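Last updated: Wednesday, 9:39 pm
4 min read · 13 comments · 17 shares

Skiso: is the traitor rule broken with five players?

annick_riviere
Hello everyone. English is not my first language, so please be patient with me if I use a wrong term. Our group in Oltport has now played Skiso six times, and I would like to ask about the traitor card.

With three or four players we enjoy it very much. The storm dice are stressful in a good way, and the traitor has real choices. With five players, the traitor has won every time. The reason seems clear to me. In the storm phase all five of us roll at once, and no person can watch four other people while the sand timer is running. The traitor simply keeps his bad dice and says "I had no luck." We cannot prove anything.

The rulebook says on page 13 that a player may "call the watch" one time per storm. But when you call the watch, you must stop rolling, and then you lose your own repairs. So the honest players are punished for being careful. Did we understand this correctly?

mowat_fan
You read it correctly. I don't agree that it's broken though. You are supposed to pay for information. If calling the watch was free, somebody would call it every storm and the traitor would be found by round two.

Also, are you using the harbor board or the open sea board? Five players on the harbor board is rough.

annick_riviere
Thank you for the quick answer. We used the harbor board four times and the open sea board two times. The traitor won on both, but I admit the open sea games were closer. In the last one we were a single lantern short.

I understand the idea that information must cost something. My complaint is about the size of the cost. In a storm I make maybe two repairs. If I call the watch, I make zero. The traitor loses only the dice he was hiding, and in the next storm he does it again.
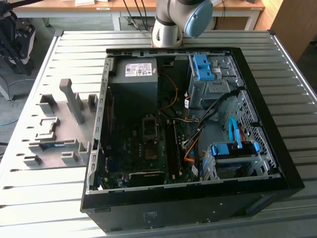 I tried a small change with my brother and two cousins last weekend. When you call the watch, you keep the dice you have already locked, and you lose only the ones still in your hand. It felt much better to me, but we were four people, so I know it does not prove very much for five. The traitor still won one game of the two.

tidewrack
We have played it like that since July and I would never go back. Locked dice stay locked. It even fits the theme, the rope you already tied doesn't untie itself because you looked up.

mowat_fan
Then the traitor has nothing to do in the second half. I played it that way at the Patovcombe game weekend and the traitor spent three rounds just helping, out of fear. Boring for him. He told us so, at length.

tidewrack
Sounds like a timid traitor. Ours throws lanterns overboard in plain sight by round three and then argues it was necessary.

oxbow
Can I ask a different thing, do you people really use the sand timer? Mine runs fast. I tested it against my phone and got 39 seconds, and my friend's copy is clearly slower. We use the phone now. It matters a lot more than the watch rule in my opinion.

annick_riviere
Oxbow, this is very interesting. I have just now tested ours and it is also short if I turn it on one side, but longer if I turn it on the other side! I did not expect this. So perhaps our storms were not all equal. I will use a phone too for the next session.

Mowat_fan, I respect your experience, but I think a scared traitor is partly a question of the table. In my group people are quite loud, and the traitor is never bored. I would prefer a rule where the honest players have hope.

mowat_fan
Fair enough. Try this before you change the watch rule: play on open sea, phone timer, and deal the traitor card face down with the loyal cards plus one extra loyal card. So some games have no traitor at all. The paranoia does half the work.

tidewrack
That one I do like. Though with new players it can fall flat if they spend the whole evening accusing each other and then there was no traitor.

oxbow
We had exactly that. My sister has not forgiven me.

annick_riviere
I will propose both versions to my group, first the extra loyal card with the printed watch rule, then the locked dice. One more question for those who own the second edition: is the watch text on page 13 the same there? Ours is the first edition, and the box has no errata sheet.

tidewrack
Page 17 in the second edition. Same wording, but they added that you can't call the watch in the first storm.

annick_riviere
Thank you, I did not know this. We always called it in the first storm.

Share (17) · Comments (13)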